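News > Business > Food and Produce

Small citrus prices hold as packers revise size grades

2026-01-24 | By Staff, Broltmont Produce Report

14 shares | 3 comments

Wholesale prices for mandarins were unchanged in Broltmont this month, while two of the district's packing houses adopted a new set of size grades for loose fruit. Lurkden, the larger of the two, put the revised grades into use at the start of January. Ondine followed after running out its stock of printed cartons.

Under the old grades, fruit between 43 and 50 millimeters across was sold as a single class. The new system splits that band in two and moves anything under 43 millimeters into a separate class sold by weight. Fruit below 35 millimeters is no longer packed for retail and goes to juice.
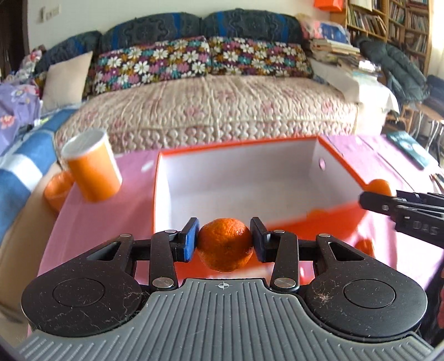 Lurkden said the change was made at the request of grocery buyers, who had complained that mixed sizes in one carton led to uneven counts per bag. A bag filled to a fixed weight could hold noticeably more pieces when the fruit ran small, and stores that price by the piece were setting one price for two different products.

The packing house adjusted its sizing line over the holiday shutdown. Rollers were reset and the drop points moved, but no new equipment was bought. Throughput fell during the first week and has since returned to its earlier level, according to a notice sent to growers.

Growers are paid on the graded weight. In the notice, Lurkden said a typical load would see little change in total value, with a small gain on the larger half of the old class offset by a lower rate on the smaller half. Blocks that were thinned late, or not at all, are expected to return less. The notice lists thinning dates for next season and asks growers to report block sizes before the end of bloom.

Ondine is using the same diameters but a different carton. Its standard box now holds a single layer, compared with two layers last season. The company said the shallower box reduces pressure marks on soft-skinned varieties and lets store staff check the whole box without lifting out the top layer. The drawback is freight: a pallet of single-layer boxes carries less fruit, and the difference is being charged to the buyer.

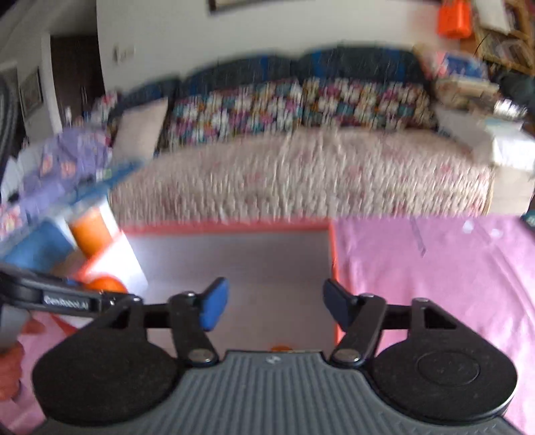 The Yusuf mandarin, a late variety grown mostly on the east side of the district, is exempt from the new grades until the end of this season. It has a loose skin that makes diameter readings less reliable, and both houses currently sort it by weight. A separate table for the variety is being drafted.

Deliveries to the Broltmont wholesale market stood at 127 pallets in the latest weekly count, level with the week before. Quality was reported as fair to good, with some puffiness in fruit held on the tree after the rains. Demand for bagged fruit was steady. Demand for loose fruit with leaves attached was slow, and several lots were repacked without leaves.

Stores that order by the old class names will be supplied from the larger of the two new classes unless they state otherwise. Lurkden will accept the old order codes through the end of the season. Ondine has already withdrawn them.

3 comments | Share this article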